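Does a Small Bedroom Really Look Bigger in White?

Grown-ups often say that white paint makes a small room bigger. Does it? Measure your room before and after painting. The number stays the same. Paint can only change how big a room seems.

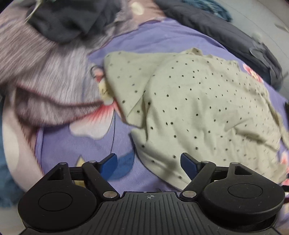 A pale garment and some purple fabric.

Light colors bounce more light back to your eyes, so corners look less dark. That part is true. But a paint ad from Hivel says one coat "adds space," and I would like to see the tape measure.
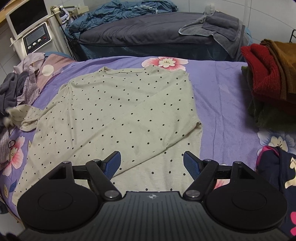

Patterns get blamed too. People say small dots make a wall seem farther away. Maybe! Look at the black polka dots on the cream top, then step back 5 feet. Do they seem to shrink or blur? Try it with 2 friends — and don't tell them what answer you expect.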